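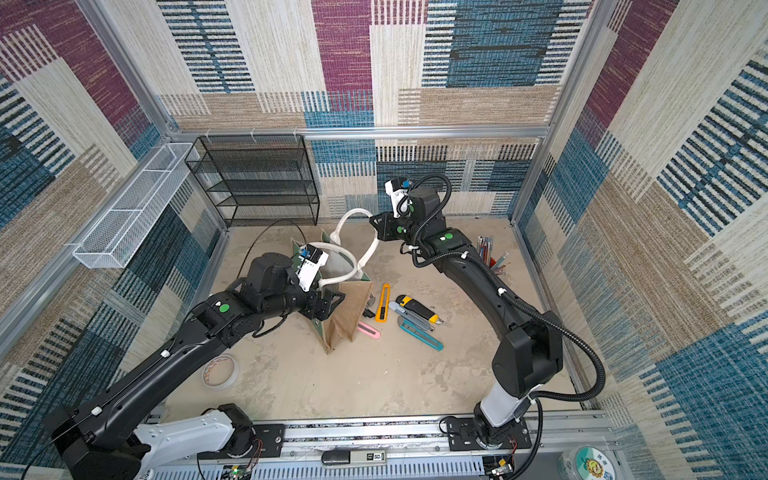 Beddoe – bags and cutters
Data card, version 2

What it is

Beddoe is a small labeled collection about putting hand tools into paper gift bags. The tools are mostly utility knives and box cutters. It was put together at Nendska for the people at Prellport who write packing instructions, and it is shared with anyone else who thinks it might help. Read the section on labels before deciding that it does.

What is in it

Paper carrier bags, plain kraft and seasonal. Utility knives in several sizes and body colors. A few other things you might find in a tool drawer, such as a handheld multimeter. A wooden box. A wire-mesh basket and a black mesh shelf rack, which are listed as furniture and have no packing labels.

The original request asked for "typical household packing." I doubt that many households pack this many box cutters, and I would leave the word "typical" out of anything you write using this set.

Labels

Each item gets one of four states: in bag, partly in bag, outside, unsure. Version 1 had no "unsure," and its numbers looked better than they should have. A knife behind a bag looks the same as a knife inside it if the bag is standing up, and the old labels picked whichever answer was convenient.

Bags have their own label, upright or on the side. Crumpled bags are a problem. A kraft bag that has slumped with its handle sticking up got "upright" from one labeler and "on the side" from the other, and both could defend it. The written rule now goes by the opening and ignores the handle. I am not convinced this settles much.

Knives are named by body color. "Yellow and black" covers more than one knife, so please don't treat a color name as an ID. The gray one is also called "dark gray" in older rows. Orange and yellow is a separate entry. 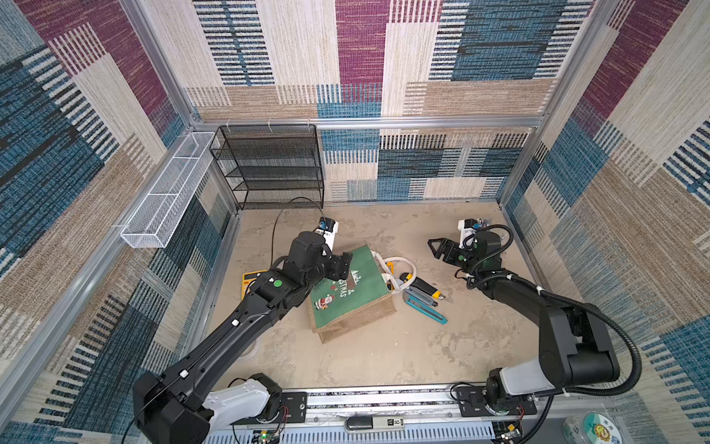
Christmas gift bag on the wooden box, with three utility knives to the right.

Known problems

The backgrounds are busy. Striped cloth in pink, blue and cream hides very little on a sandy floor, but it does make shelf edges hard to trace.

"On" and "under" are recorded from one side only. If a bag covers most of a box, the box outline is a guess, and it is marked as a guess in 2 of the batches. It should have been marked in the rest.

Blade position is not labeled. Stutance, the checklist some of you use alongside this, has a field for "blade retracted." Leave it blank. Filling it in from these labels would be making it up.

Handles are labeled as part of the bag. Rope and fabric handles share one code, which I argued against and would still change.

What not to use it for

Safety advice about storing knives. Any claim about how long packing takes. Any claim about gift wrapping in general – there is too little variety in the bags for that.

Changes

"Unsure" added. Bag rule rewritten. The column called "neatness" is gone, as the two labelers rarely agreed on it and I never found out what it was meant to measure.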